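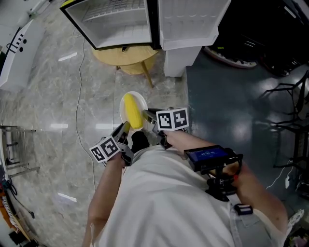 *Hand-held grippers at a plate with corn, refrigerator door open. Attached for reference to item 3.*

## Draft collection rules, revision 2: comments requested

**h_afridi** (moderator)
10/15/21

Members are asked to comment on the draft rules for household demonstrations recorded with hand-held grippers. The text applies to every site contributing to the Nimri set, Dudstead included. Items still open:

1. Marker cubes must be mounted on both grippers, with the printed faces clean and flat. A cube with a lifted corner is to be replaced before recording.
2. Each task is limited to 17 seconds between first contact and release.
3. Cables must be cleared from the operator's walking path. Objects may be placed on the floor only if the task sheet says so.
4. Operators wear closed shoes.
5. A session is accepted at 555 valid demonstrations.

Please cite the item number in your reply.

---

**tannous_m**

Item 3. I do not support the floor clause as written. Our task sheets never name the starting surface, so a strict reader would reject any recording like the one attached, where the plate and the corn are on the floor. I would strike the second sentence and keep the cable rule.

---

**Arvo_J**

> I would strike the second sentence

I disagree. A plate at floor level places the operator in a bent posture with both arms extended. Over a session of 555 demonstrations this is a matter of operator welfare, and it should be a deliberate choice by whoever writes the sheet. The correct remedy is to add a "starting surface" line to the sheet.

On the cable rule, "walking path" needs a definition. In the attached picture a thin white cable trails over the marble near the refrigerator. Is that inside the path or outside it? Two reviewers at Drondis gave me two answers.

---

**suha.sabbagh**

Agreed with Arvo on the definition. Proposed wording for item 3:

> *The walking path is the floor between the operator's starting position and every object named on the task sheet, plus one full step on either side.*

Under that wording, if the sheet names the refrigerator, the cable must be moved or taped down.

---

**tannous_m**

One full step on either side would rule out half the kitchens we have permission to use. Those rooms are crowded and the equipment in them belongs to other people. I could accept half a step.

---

**w_tannous**

Regarding item 2: 17 seconds is too short for any task involving a door. Of the 1000 demonstrations we submitted in September, 529 passed the limit. Most of those rejected were door tasks performed at a normal, careful pace. A limit of this kind encourages operators to hurry, and hurried motion is poor training material.

I also ask that item 1 state who inspects the cubes. At present the operator does so while already strapped in and holding both grippers.

---

**Arvo_J**

The limit was taken from the Astari protocol, which has no door tasks. I withdraw my earlier support for it.

---

**h_afridi** (moderator)

Thank you. The following will be entered in revision 3:

- Item 1: a second person inspects the cubes before the operator picks up the grippers.
- Item 2: the limit is suspended for door tasks. w_tannous is asked to propose a figure.
- Item 3: "starting surface" is added to the task sheet. Suha's definition is adopted, with the width left blank for now.

Items 4 and 5 drew no objection and stand.

---

**tannous_m**

Please record my objection to the full step when the width is discussed. I have no further comment on item 3.

---

**suha.sabbagh**

Does item 4 apply to the second person as well?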